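The Long Way to Bamov's

When my aunt Adeleke gave up driving, she took to walking, and because I was the only one of the family living near enough to be bullied, I took to walking with her. She wanted to go to Bamov's, the button shop, where she had bought every button she had ever sewn on, and she wanted to go the long way, by the wide road, so that she could tell me about the coat.

I had heard about the coat before, of course. Everyone had. It was green, with a collar that stood up by itself, and she had made it the winter she was courted by two men at once, one of them a dentist. But she told it differently each time, and I must say I rather looked forward to finding out what the dentist would do next.

"He had lovely hands," she said, setting off at a pace I hadn't expected, "and no conversation whatever. Kelechi Akpan had conversation. He once talked to me about pears from the library to the railway bridge, and I never noticed my shoes were letting in water."
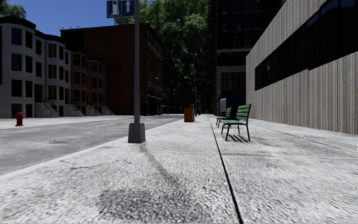
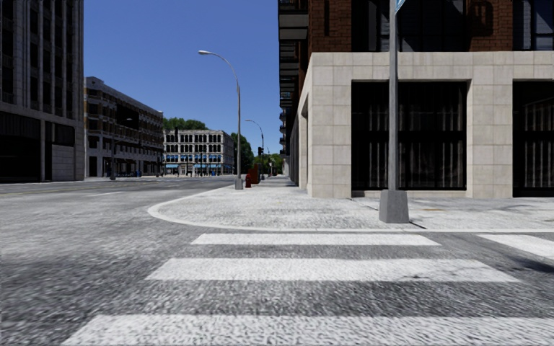

Pavement and crossing, on the wide road.

She stopped at the kerb, as she always did at the interesting parts, and took hold of my sleeve.

"It was Kelechi who found the button," she said. "The top one. I'd lost it at the Trolero, dancing, and I cried all the way home, which was silly, but I'd put 3 months' wages into that cloth. And the next morning there he was on the step with the button in an envelope. He'd gone back and crawled about under the tables!"

"And the dentist?" I asked.

"The dentist offered to buy me a new coat," said my aunt, and she sniffed, and we crossed.

At Bamov's she had the girl bring down drawer after drawer, and she held each button up to the window and shook her head over it. I sat on the stool by the door and thought about pears. In the end she chose a plain brown one and paid for it in coins.

"What's it for?" I asked, when we were outside again.

"Your cardigan," she said. "You've been going about with one missing since April, and I can't be seen with you." She tucked the little paper bag into my pocket and patted it flat – and then, turning for home, she began to tell me about the hat.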